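Street Names and Lost Trades in the Lower Town of Lamgate
Local History Project, Final Report
Submitted by Dionysis Spanos

1. How the project began

I chose Lamgate because my bus went through it every morning, and for most of a year I read the same street signs without once wondering who had put those names there. Candle Row has no candles. Fleece Steps has no sheep and only a handful of steps. When our class was asked to pick a local subject, I already had a list of questions scribbled inside the cover of my notebook, and I was delighted to have an excuse to chase them.

The work took one term, with a good deal of walking on Sunday afternoons, when the lanes are quiet and people have time to talk over a garden gate. I also read parish books, old rent rolls and 528 entries in a trade register kept in the upstairs reading room (the heating there is generous, for which I remain grateful).

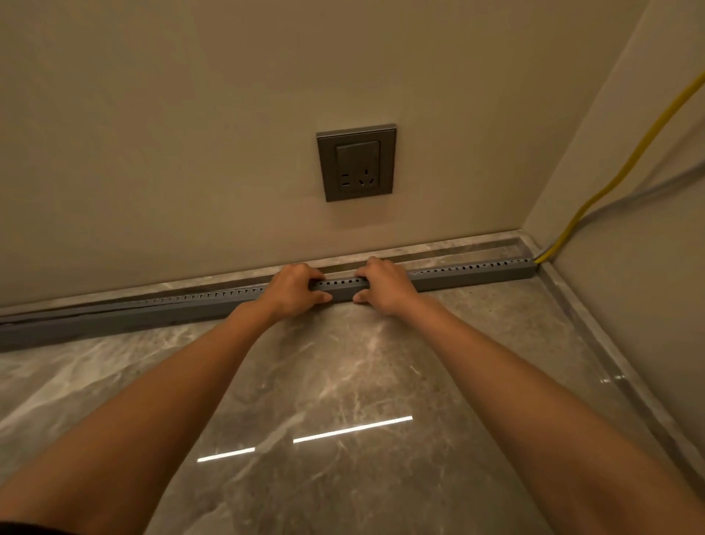 Holger Vik wrote back after reading my first draft that Candle Row was never named for candle makers at all, and that his grandmother always called it Kendal Row, after a family who rented the corner house and sold wool from the front window. I was a little crushed, I admit, as I had written two whole pages on tallow. But he was kind about it, and he sent me back to the rent rolls, where a Kendal does indeed appear, paying for a corner house and a yard behind it.

2. Candle Row, or Kendal Row

So which is it? The register lists one chandler in the lane, a man who stayed only a short while and left owing money to the well keeper. The Kendals were there much longer. On the other hand, the oldest map I could find already says "Candel," and map makers of that time spelled by ear – as did everybody else, it seems to me, after a week with their handwriting. I lean toward the Kendals, but I have left both stories in.

3. Fleece Steps and the Gramow Yard

Fleece Steps was much easier. Wool was carried down to the Gramow Yard, where it was weighed and stored, and one rent roll gives the yard a yearly rent of 200 shillings, the highest in the lower town.
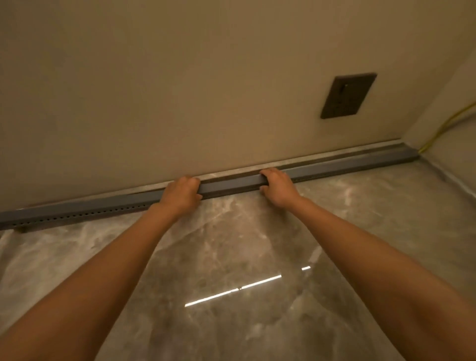 The yard passed through several hands and ended up as stables, then as a row of cottages with very low doors. One of them still has an iron hook high on its front wall, and the neighbors are divided on whether it held a scale or a lamp. I would dearly love it to be the scale, but the hook looks newer than the wall around it, and I could find no mention of it in writing.

4. What I would still like to find out

The well keeper deserves a report of his own. He turns up in nearly every quarrel in the register, usually as the person who is owed something, and I never learned his first name. There is also a box of letters from the Kendal house that has yet to be sorted, and I have asked to be told when it is opened.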